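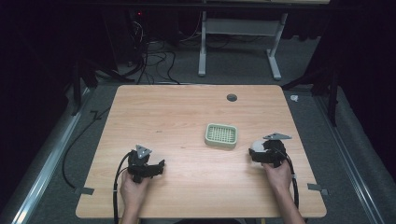
Ball held, basket waiting, left gripper open.

From: Beryl Bramwell
To: Radwood teaching list
Date: 26 December 2018
Subject: Re: Re: which hand does the basket?

Leif Ingvarsson wrote:
> I've been through the ball and basket set and I'm at a loss. In most
> of them the right gripper has the ball and the left one just hovers.
> Can we drop the left arm and halve the files? Also, do we cut the
> waiting at the start, or does Casau want it kept in?

Leif, please don't drop the left arm. It is learning to keep out of the way, a skill I have failed to pass on to several grown adults. If we train on the right alone, the first thing the left will do on the real machine is wander across and join in.

As for the waiting, trim it, but leave a second or so before the right hand moves. Gunhild cut hers to the bone in the Prado batch and we got an arm that lunged.

The wrist views need a look as well. I went through the left and right streams last night instead of talking to my relatives, and a fair few are like this one, all table and no ball:
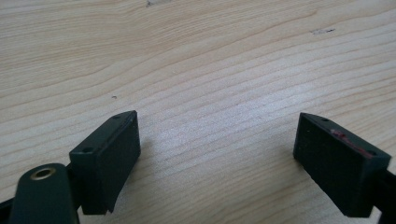
Beryl Bramwell

Lovely grain, but not much of a lesson. I'd keep those where the head view has the basket in it and bin the rest. By my count we have 551 takes on the drive and 544 in the log, so seven of them belong to no one. Carmela, are they yours? Own up and you can name them. 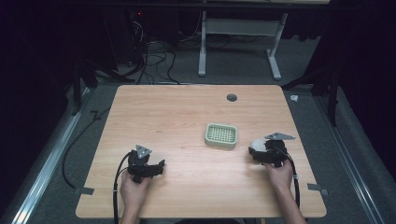
Whoever does the next lot, please start with the hands well apart and go in slowly. Slower than that, Leif. Take 19 looks like a man swatting a wasp - I have kept it for morale.

Nana has the log until the new year, so send corrections to her and not to me.

Beryl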